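Flulwood: The Clunell Sessions (live DVD, 2 discs)
Reviewed by Elie Qudah

I came to Flulwood late, after their third album, and for a long time I knew them only as a studio band. So I was curious when the label Bonitz announced a concert film, recorded in the old corn hall at Clunell in October. The running time of the main disc is 144 minutes. This is long for a group with only four members and no dancers, no screens and almost no talking between songs.

The first half follows the album Daza from beginning to end. The songs are slower than on the record, and the singer Hiba Srour keeps her voice low until the fourth one, "Harbour Clerk", where she finally lets it go. I played that part three times. The bass is heavier than I expected and on my small speakers it covered the piano in two places, but with headphones the problem is gone.

The director prefers long shots from the side of the stage. You see hands, backs, the drummer looking at the floor. At first I missed the faces. Later I liked it very much, it is how you see a concert when you have bought the cheap ticket and you stand next to the wall. The hall holds 600 people and the sound of them is kept in the mix, with coughing too.

Not everything is good. The second half has two cover versions which the band plays correctly and without joy, and the interval between the halves was kept as four minutes of a closed curtain. You can skip it, but the chapter mark is put a little too late and you lose the first notes of "Ten Lamps".

The second disc has 10 short films from rehearsals, and one interview. The interview is in a car and difficult to hear. There are subtitles only in English and French - a pity, as half of the songs are in Arabic and the words are not translated anywhere, also not in the booklet.

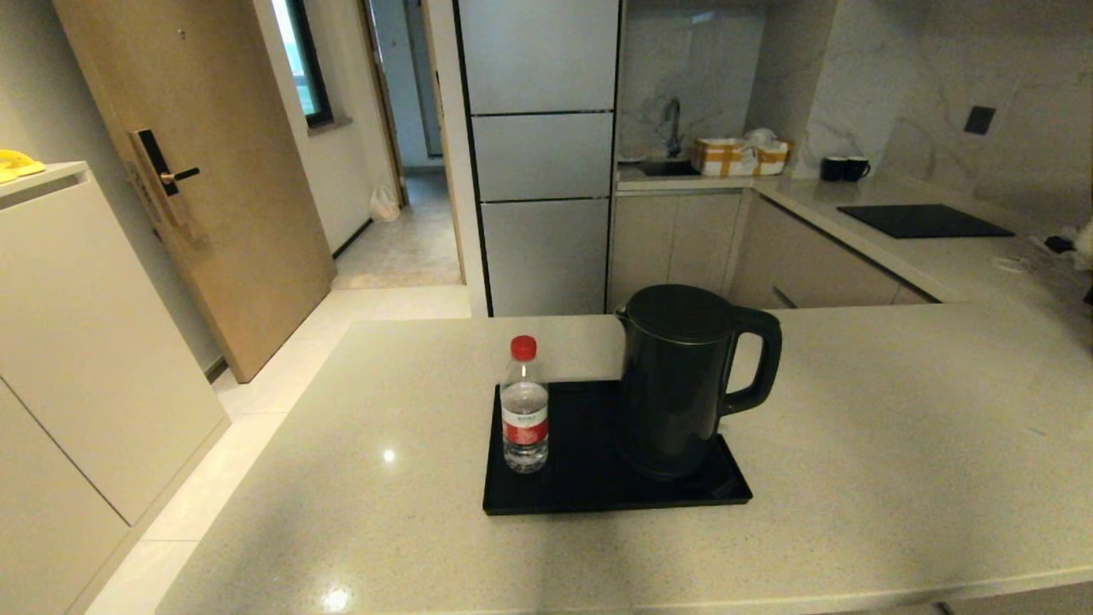 Filed under: Music on DVD / Live

For picture and sound I would give it a high mark, for the extras a low one. People who have the album Daza already will hear enough new things in the first half to justify the price. If you do not know the band, please start with the album and buy the film after. The box is a thin cardboard sleeve and my copy arrived with one corner bent, so perhaps buy it in a shop if you still have one near you.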